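Hiltent Poultry Equipment
Home | Doors | Feeders | Drinkers | Spares | How to order

The Jinley Automatic Hen House Door
Catalogue no. 2656
£75 plus carriage

Hens go to bed at dusk. They do this without being asked, in good order, squabbling only over who gets the end of the perch. The person who has to go out and shut the door behind them is less reliable, being at work, at the pub or asleep in front of the television. The fox knows all this and keeps better hours than any of us.

The Jinley shuts the door for you when it gets dark and opens it again when it gets light. It has no other features. We were once asked if it could be made to play a tune.

What it does

A light sensor on the outside of the box keeps an eye on the sky. When evening comes the motor lowers a flat aluminium door down two runners, taking its time, so that a late hen has every chance to make up her mind. At the bottom a latch drops in, and a fox with patient paws will find that the door can't be lifted from outside. In the morning the latch draws back and the door goes up.

If you would sooner not be woken by a cockerel in August, set the dial on the side to Late. The door will then stay down for a while after dawn. This doesn't stop him crowing, but he'll be doing it indoors.

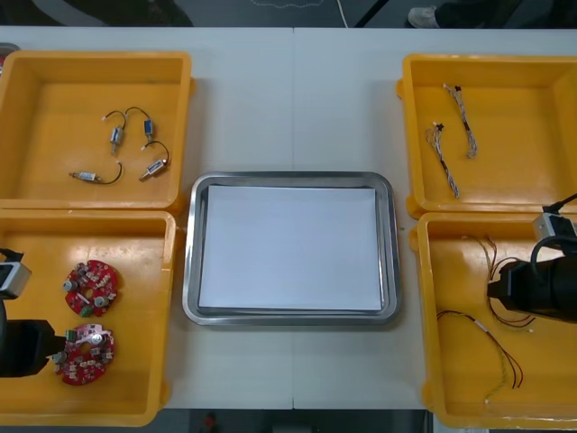 Small motors in one of the yellow bins, with the steel tray between the pairs.

Fitting

Four screws hold the box and four hold the runners. You'll need a screwdriver, a pencil, a spirit level and somewhere for the hens to be while you do it. They will want to help. The pop hole should be no wider than 25 cm, and you need 61 cm of clear wall above the sill for the door to travel. Measure this before you order. A fair few doors come back to us each spring from people who measured it afterwards.

Fit the runners upright. The door will put up with a small lean, but most hen houses are already leaning by themselves and the two should not be added together. If your house has gone properly sideways, pack the runners out with thin wood until the level agrees with you.

Point the sensor away from porch lights, street lamps and the neighbour's security light that comes on for hedgehogs. A sensor that thinks it is noon at eleven at night will open the door, and the fox will think it is Christmas.

Batteries

Four ordinary AA cells, not supplied. Put in a fresh set in the autumn and write the date inside the lid, where you'll be pleased to find it. A red light blinks under the box when they are getting low. Please don't mix old and new. Rechargeable cells can be used but they sulk in hard frost, and so will you.
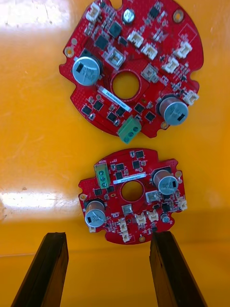 What happens if a hen is standing in the doorway when it comes down?
The door stops as soon as it meets anything, goes back up and tries again a few minutes later. Most birds move the first time. Bantams may need telling twice.

Looking after it

Brush the runners out once a month. Straw, feathers and droppings all collect in the bottom corners, and that is nearly always the trouble when somebody telephones to say the door has stopped an inch short. Don't oil the runners. Oil holds grit, and by the following week you'll have made a very good grinding paste. A rub with a candle stub is better and cheaper.

The latch works with a spring and plunger behind the small cover at the foot of the left-hand runner. It wants keeping clean and otherwise leaving alone. If it sticks, take off the cover (two screws, both keen to fall in the bedding) and wipe it with a dry cloth.
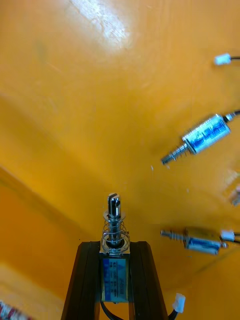
Push-pull solenoid, with the spring and plunger uppermost.

Ducks and geese

Ducks will use the Jinley perfectly well once they are in the house. Getting them in is another matter. A hen sees dusk as bedtime and a duck sees it as the start of the evening, so unless you are there to herd them you may find a neatly closed door with six ducks on the wrong side of it. Geese are too big for the pop hole and don't need our help with foxes.

In the box

Motor box with light sensor
Aluminium door
Pair of runners
Latch and cover
Screws, plus two spares for the ones in the bedding
Instruction sheet, English one side and French the other

Specification

Door travel: 30 cm
Weight with packing: 2.1 kg
Finish: green or plain. The hens have shown no preference.
Guarantee: two years, excluding goats

Spares

Replacement door, £14
Runners, pair, £11
Latch, complete, £9
Light sensor, £6

Ordering

Send a cheque with your name, address and choice of finish to Hiltent, Usmont. Carriage is £4.50, and there's no carriage to pay on orders of three doors or more. We post on Tuesdays and Fridays. Customers in France should order through Hervieu, who keep the plain finish in stock and can get the green one if you are prepared to wait.

Prices on this page hold from January 2002 until we change them.

Next item: Tread-plate feeder, large
Back to Doors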